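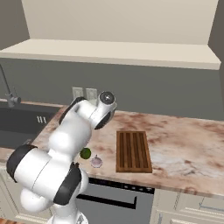
I've been using Kudside since December, and I wanted to love it, so let me get the moan out of the way first: the planner has a fault in it that could break a real arm, and I only found it by being nosy. Kudside is a kitchen simulator for people who want to try out robot jobs before they let a real machine near a worktop. You pick a room, drop in an arm, put your bits and pieces on the counter and write the task. Mine is dull as anything. Pick up the lime, put it on the chopping board, go home. So imagine how I felt watching the wrist hang about in front of the wall sockets with no gripper on the end of it, pointing up and away from the lime, the little pinkish bulb and the board, while the status panel told me "tool attached, ready". Ready for what?

I'll come back to that. The good stuff deserves a proper mention.

Setting up is a joy. I've used Wragg for years and it's a solid old thing, but getting a kitchen into it takes me a whole evening and most of a packet of biscuits. Kudside had me going before my tea went cold. The rooms are nice to look at too — there's a marble worktop with rusty brown veins all through it that I'd happily have at home — and moving a cupboard or changing the height of the counter is just a drag of the mouse. It runs fine on my elderly laptop as long as I don't have a browser open with my usual forest of tabs.

The task editor is the best I've used at this price. It reads like a list of instructions you'd leave for a house sitter, and you can pause anywhere, nudge the arm and carry on from the new spot. Recording is simple, and the run log saves as a plain table you can open in anything. I'm very glad about that log, as you'll see.

Right, the fault. When a run is stopped halfway and restarted, Kudside sometimes forgets to load the gripper again. Fair enough, things get forgotten. The trouble is that the planner still believes it's there. It works out all its clearances for a gripper that doesn't exist, the checks come back green, and the arm merrily sets off. If the arm starts close to the wall it can also pick a really odd way round, with the wrist turned upwards, and the collision warning stays quiet the whole time.

I thought it was me at first (it usually is). So I left it going overnight with a script that stopped and restarted the job over and over. By the time I'd finished I had more than 4,000 runs in the log, and 166 of them had started with no gripper and a green light. On top of that, a handful had the elbow brushing through the front of the worktop, and only two of those were flagged. In a simulator that's a funny picture. On a real arm it's a chipped counter and a repair bill, or somebody's hand in the wrong place.

You might say a simulator can't hurt anyone, and that was more or less the first reply I got from support. But people export from it! That's the whole selling point. My friend Brenda Holroyd has a small Jollholm arm in her workshop, and she'd been sending Kudside paths straight across to it. I rang her as soon as I'd been through the log. She went back over her exported files and found one with the same blank tool entry, which she hadn't run yet, thank goodness.

To be fair to them, the second reply was much better. It came from Sugeng Krishnan on the development side, who asked for my log, managed to get the fault on his own machine and told me straight that the tool check reads the saved project and never looks at what's loaded in the room. He was lovely about it and didn't try to make me feel daft. The update arrived eight days later. I've repeated the overnight test and the missing gripper now stops the run with a big red message, just as it should.

The collision warnings are still not right, though. Touching the worktop gets flagged every time now, but a slow scrape along the splashback behind it can slip through if you've got the checking set to "quick". And "quick" is the default, which I think is a poor choice. Change it to "full" in the planner menu before you do anything else. It makes each run slower and I'd leave it on anyway.

If you've got an older version, don't export a path from any job that's been stopped and restarted. Reload the project from scratch, zoom in on the wrist and look at it with your own eyes. And please do the first real run at crawling speed with a hand on the stop button, whichever program you use.

I had a go with the Sukovura trial as well, for comparison. It caught the missing gripper straight away, but it costs a good deal more and the editor made me want to throw the laptop in the sink.

So I'm sticking with Kudside for now, with the new version and the checking on full. Three stars, and I'll put it up to four when they sort out that splashback problem. Brenda says two, but she was the one with the real arm plugged in.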